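Tower case
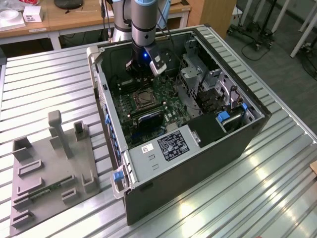 This page was last edited on Monday, May 6, 2019.

A tower case is an upright enclosure for the main parts of a desktop computer. It holds the motherboard, the power supply unit, the drives and any expansion cards, and protects them from dust and knocks. In use it stands on or beside a desk. For repair or dismantling it is normally laid on its side with the side panel removed, so that the motherboard faces upwards.

Layout

The motherboard is the largest circuit board in the case. It carries the processor socket, in which the processor is held down by a metal retention frame, and the memory slots. Expansion cards, where fitted, stand in slots of their own.

The power supply unit is a closed metal box with a label giving its electrical ratings and safety marks. Its position varies between makers. Drives are held in a metal cage, which in many office models can be released by a lever and swung or lifted out.

Coloured parts

Many makers mark the parts that may be handled without tools in a single colour, often blue or green. Latches, tabs and clips in that colour can be opened by hand. The practice became common in machines bought in large numbers by offices and schools, where parts had to be changed quickly.

Dismantling

Cases withdrawn from use are commonly taken apart for spare parts before the metal is recycled. At the Pendholm works in Farkham, the usual order is memory, expansion cards, drives, processor and power supply. Small boards are set in a slotted holder on the bench until they are sorted. The order was set down by Ottó Mészáros in a bench manual of 48 pages, known as the Kozma manual, which allows 45 minutes for a complete tower.

The power cable must be disconnected before the side panel is opened. The power supply unit is removed whole and its cover is left closed, as parts inside can hold a charge after the supply has been cut off.

See also

Motherboard
Power supply unit
Drive bay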